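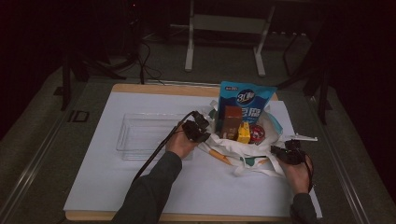
Bag-and-tray station at Nerkgate, with both hand-held grippers at the tote.

The Nerkgate site opened its manipulation hall in October, and I went mainly to see how the hand-held gripper stations are kept running. There are several in the hall. I spent most of the afternoon at one of them, the station the technicians call Sisodia, after the software that logs its sessions.

The layout is plain. A board lies on a gray table between two metal rails, with a white sheet over the board. Props go on the sheet: a clear plastic tray on the left, a printed cloth tote on the right, and the goods in and around the tote. On my visit these included a blue 3L pouch, a small brown carton, a small yellow box and a round red tin. The operator works with a black gripper in each hand, and each gripper has its own cable.

The board is loose by design. It can be lifted off with everything on it and swapped for another that has been laid out on a side bench. A changeover took 38 seconds when I timed it, most of that spent checking that the new board was square to the rails. The sheet is replaced when it creases or picks up marks. Creases matter more than I expected, as a flat carton will catch on one and tip over.

Cables take up most of the maintenance time. The left cable tends to run across the work area, and an operator reaching for the tray will drag it over the sheet. The staff have tried an overhead boom and dropped it, because the spring return pulled at the wrist and tired people out. The current rule is to leave enough slack for a full reach and inspect the strain relief at the gripper end before each shift. A cable with any stiffness near the connector is pulled and tested off the station. The log showed 2,459 sessions on the present pair of grippers, with three cable changes on the left and one on the right.

The jaws are checked next. The procedure is short:

Close the jaws fully and read the zero.
Open them fully and read the stop.
Close them on a gauge block and compare with the figure on the card.
Repeat for the other hand.

If the zero has drifted, the jaw carriage is cleaned before anyone touches the calibration. Fibers from the cloth bags are the usual cause. They collect behind the finger pads and hold the jaws slightly open - a pair of tweezers and a dry brush clear it. Pads are replaced at around 800 sessions, or sooner if the edge has rounded. Thin cartons show up a rounded edge first.

The lighting was lower than in the other halls I have seen. I asked about this and was told the level is varied between sessions and written in the log. It made the connector check harder, and I would want a lamp on the bench for that job.

Spare parts are kept in a cabinet from Flemimora, one drawer per station. The drawer for this one held pads, two cables, a set of carriage screws and a printed card with the torque values. The Lollitstead site uses the same drawer layout, so a technician can move between the two without relearning it. I thought the labels were too small.

Visits run in the afternoon and the hall is a short walk from the main gate. Wear flat shoes, and ask to see the side bench while a board is being laid out. The maintenance log is kept at the station and visitors are allowed to read it.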